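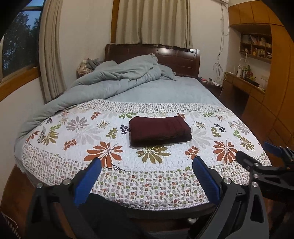

Research > Low-cost Hardware > Gravatthorpe Build Notes > Section 4

4. Collecting folding demonstrations at home

The grippers were built in the shared workshop at Gravatthorpe between July and the end of the year, to the Warkier pattern with two changes. We shortened the linkage by 12 mm, and we replaced the moulded fingertips with flat pads, which are easier to cut and to change. Blue was chosen for the pads so that the fingers stand out against most household cloth, as they do against the maroon bundle and the white quilted coverlet. Screws at the finger joints can be reached without taking the body apart, and we tightened them after every 20 demonstrations.

Cloth was the main test material. Rigid objects had given us little trouble on the bench at Plalham, but a bench is flat and plain, and a bed is neither. A quilted surface puckers, and its pattern can be mistaken for the edge of the item being folded.

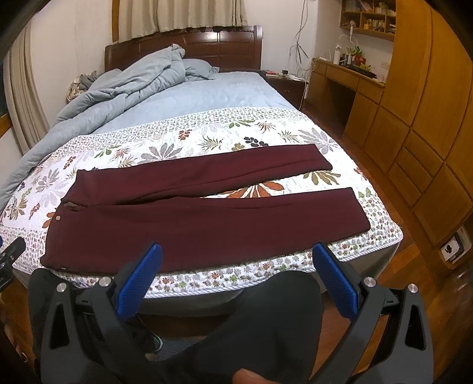

Trousers were harder than flat pieces. The waistband is thicker than the legs, and a grasp that holds one will often slip on the other. We therefore asked operators to fold lengthwise first and to keep the legs side by side before making any cross fold. Operators worked standing at the foot of the bed and were free to choose their own grasp points. The only fixed rule was that both fingers had to be opened fully before each new grasp.

We recorded 60 demonstrations in all. Of these, 4 were dropped at the labelling stage – the start of the fold had been missed. The rest were trimmed by hand and passed to the Lahtinen training script without further changes.
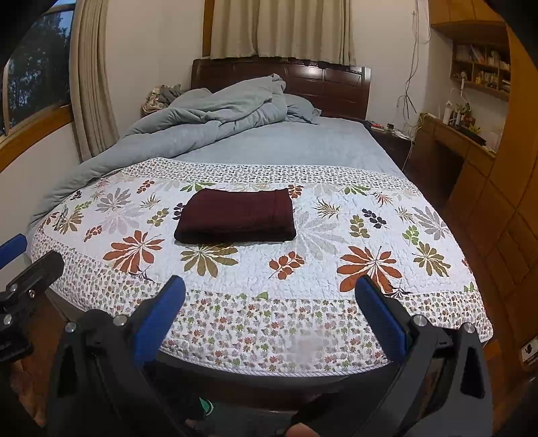

Figure 3. Hand-held gripper with blue pads, open, at the foot of the bed; folded dark maroon item on the bedspread.

We did not clear the rooms before recording. Curtains, cables and bedding stayed where they were, and the lighting was whatever the room had. This makes the data less tidy, but a home build ought to be tried in a home. Pad wear is covered in Section 5.

Comments (3)

padcutter: What thickness are the pads? Mine peel at the corners after a week.

Reply from the authors: 4 mm. Round the corners off before gluing.

tinshed: Would like to see the same thing with fitted sheets – we gave up on those.

Contact | © Gravatthorpe Shared Workshop | Back to top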